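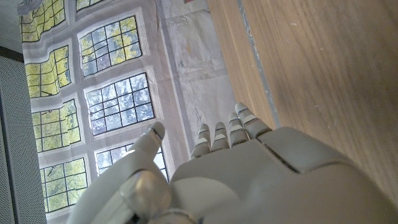
Rapport de projet, second semestre
Constituer un jeu de démonstrations pour une main à cinq doigts
Dale Grewal et Nathalie Kennedy

Quand nous avons choisi ce sujet en février, nous pensions, un peu naïvement il faut bien le dire, que le plus difficile serait d'entraîner le modèle. C'est en fait la collecte qui nous a pris presque tout le semestre, et nous ne le regrettons pas du tout, tant nous y avons appris de choses !

Le projet s'appelle Flulen. Il s'agit d'apprendre à une main robotique à saisir de petits objets à partir de gestes que nous lui montrons en téléopération. L'une de nous deux personnes porte le gant, l'autre surveille l'enregistrement et note les essais à écarter (nous échangions les rôles assez souvent, car le bras fatigue vite).

Variation des décors

Nos premiers essais se déroulaient toujours devant le même fond, et le modèle s'y était beaucoup trop habitué. Nous avons donc travaillé avec des fonds imprimés. Celui aux fenêtres à petits carreaux, avec du feuillage derrière les vitres, se froisse facilement et les lignes des fenêtres se déforment dans les plis. Nous avons d'abord voulu le repasser, puis nous l'avons gardé tel quel. Le plateau en bois reste visible à côté, ce qui donne deux textures très différentes dans une même prise de vue.

Volume obtenu

Nous avons enregistré 2 555 démonstrations, réparties en 72 sessions, avec 8 objets. Une session pouvait durer jusqu'à deux heures, installation comprise. Les essais où le pouce masquait l'objet au moment de la prise ont été conservés, mais étiquetés à part.

Ce que nous ferions autrement

Nous aurions dû fixer les règles d'étiquetage dès le départ. Dale notait « échec » dès que l'objet glissait, Nathalie seulement s'il tombait, et il a fallu tout relire ensemble.

Rapport remis le 26 avril 2024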